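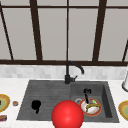 L'évier

Au lotissement d'Idville, les cuisines avaient été livrées avant les gens. On visitait les maisons en chaussettes, par respect pour un carrelage qui n'appartenait encore à personne, et l'on hochait la tête devant les placards comme devant des tombeaux étrusques.

Ma femme avait choisi la maison pour le jardin. Moi, pour mettre fin aux visites. L'agence Hurero nous remit un classeur de 60 pages, deux trousseaux de clés et une bougie à la figue, que nous n'avons jamais allumée, de peur que ce fût elle, la garantie.

Nous venions d'un appartement où l'on se lavait les mains et la salade au même endroit, dans un bac émaillé que le propriétaire disait d'époque sans préciser laquelle. Nous y avions été heureux, du moins au sens où l'on n'avait pas le temps de vérifier. Idville, c'était autre chose. Il y avait un cellier. Il y avait une pièce dont ni l'un ni l'autre n'a jamais su le nom, entre le cellier et le garage, et où nous avons tout de suite posé le carton marqué DIVERS.

La première dispute eut lieu à propos de l'évier. Il venait de chez Wanudex, modèle Bech, gamme minérale. Le classeur lui consacrait quatre pages, soit trois de plus qu'à la toiture. On y apprenait qu'il ne fallait pas y verser d'eau bouillante sans faire couler d'eau froide, qu'il craignait les fonds de casserole et qu'il se nourrissait – le mot y était – deux fois par an, avec un lait vendu séparément.

– Se nourrit, répéta ma femme.

– C'est une façon de parler.

– On n'a pas pris de chien parce que tu trouvais ça contraignant.

J'étais mal placé pour répondre. J'ai commandé le lait. Il coûtait plus cher que le vin que nous servions aux amis, mais nous avions moins d'amis depuis le déménagement, et le budget s'équilibrait.
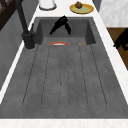
L'égouttoir du modèle Bech, avec ses 6 rainures.

Les choses se gâtèrent un soir de janvier. Ma belle-mère, femme énergique, entreprit de faire la vaisselle pendant que nous cherchions ses lunettes. Elle lavait comme on règle un différend. Quand nous revînmes avec les lunettes (elles étaient dans le carton DIVERS, où elles n'avaient rien à faire et où tout finissait), l'égouttoir portait une trace pâle, longue comme un doigt, exactement entre deux rainures.

Ma belle-mère soutint qu'elle y était déjà. Ma femme soutint sa mère. J'ai sorti le classeur.

Je ne suis pas fier de cette phrase, mais elle résume assez bien l'hiver.

J'ai d'abord écrit à Wanudex. Une réponse automatique me remercia de ma fidélité, que je n'avais pas encore eu le temps d'éprouver, et m'invita à noter mon expérience. J'ai mis deux étoiles, puis trois, par lâcheté. Une semaine plus tard, une vraie personne, ou ce qui s'en rapproche le plus dans le secteur de l'équipement, m'expliqua au téléphone que la trace pouvait être une rayure, un dépôt, ou une variation naturelle de la matière.

– Laquelle des trois est couverte ?

– Aucune, monsieur, mais la dernière est très recherchée.

Je suis resté un moment avec cette information. Le lendemain, j'ai montré à ma femme notre variation naturelle, en adoptant le ton de celui qui a payé un supplément. Elle a passé l'ongle dessus, elle a regardé par la fenêtre, et elle m'a demandé si je dormais bien.

Je dormais très mal. Je descendais la nuit boire un verre d'eau que je tirais à la salle de bains, pour ne pas fatiguer l'évier, et je venais le boire devant lui. La maison craquait. Dans le noir, la trace ne se voyait pas, ce qui m'obligeait à allumer. C'est au cours d'une de ces veilles que j'ai découvert, sur un forum, l'existence des autres. Un homme de la région de Nantes avait vu une auréole apparaître le jour de son divorce et refusait de la traiter avant le jugement. Une retraitée recommandait la demi-pomme de terre, face coupée, en petits cercles. Quelqu'un répondait toujours « surtout pas », à tout, à toute heure. Je me suis attaché à lui.

J'ai essayé la pomme de terre. Il en est resté de l'amidon et une odeur de cantine. J'ai essayé le lait, une dose, puis la dose suivante, celle prévue pour juillet. La trace pâlit, ou alors c'est tout le reste qui s'éclaircit. Je fis appel à un artisan, lequel me prit 900 euros sur un devis qui en annonçait davantage, et me laissa le sentiment d'avoir fait une affaire. Il remplaça le siphon. Je n'avais pas parlé du siphon.

– Et la trace ? dis-je.

Il se pencha longtemps.

– Quelle trace ?

Ma femme, qui passait avec du linge, n'a rien dit. C'était un silence de très bonne qualité, gamme minérale.

Au printemps, elle a planté des tomates. Je l'aidais le dimanche, mal, en pensant à autre chose. Nous rentrions avec de la terre jusqu'aux coudes, et un jour, sans réfléchir, elle a tout posé sur l'égouttoir : le sécateur, les bottes, un arrosoir, une pierre qu'elle trouvait jolie. J'ai ouvert la bouche. Elle m'a regardé par-dessus les bottes.

J'ai demandé si on gardait la pierre.

On l'a gardée. Elle est toujours à côté du robinet, et je la déplace le matin pour passer l'éponge, puis je la remets. Ma belle-mère vient dimanche. J'ai acheté des assiettes en carton, que je présenterai comme une idée de pique-nique, et si l'on me dit qu'il pleut, j'ai encore la bougie à la figue.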